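Stop telling me to fast

Sixteen hours without food, every day, and you will feel amazing. Thats what they said. So I did it, started in February, black coffee till noon, the whole deal. 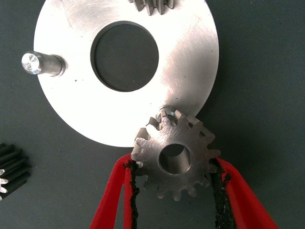 Lasted 19 days. And I'm not writing this to say fasting is garbage, some people do great on it. My cousin does. But I am so tired of every diet being sold like it's the only one that works, and if it didn't work for you then you must of cheated.

I didn't cheat. I was cold all morning, snapped at people, got a headache by 10 and then ate like a wolf at lunch. Lost a couple pounds, gained them right back. Slept badly the whole time too.

The app was the worst part. Clokine, if you've heard of it. Little timer, little score out of 80. I got a 77 once and felt proud for an hour, and then I thought, proud of what? Not eating toast? Broke the fast early one morning because I felt dizzy and the score dropped to 17. For a banana!

My friend Kaisu Niskanen was doing it along with me and she quit before I did. She said she couldn't think at work. People in the group chat told her to drink salt water and push through. Push through what - she was hungry. Being hungry is your body talking to you, I don't know when we decided it was a character flaw.

What I do now is pretty boring. Breakfast, usually oatmeal or eggs. Lunch at lunch time. Less soda. I walk after dinner if it isn't raining. No one is going to make an app out of it and thats fine with me.

If you want to try fasting then try it, but ask a doctor first, esp. if you take any medicine or you've had trouble with food before. Nobody in that chat ever mentioned this, not one time. And give yourself permission to stop. I should have stopped in the first week, and the only reason I didn't was that stupid score.

Anyway. Going to go eat, it's 8 am and I'm starving.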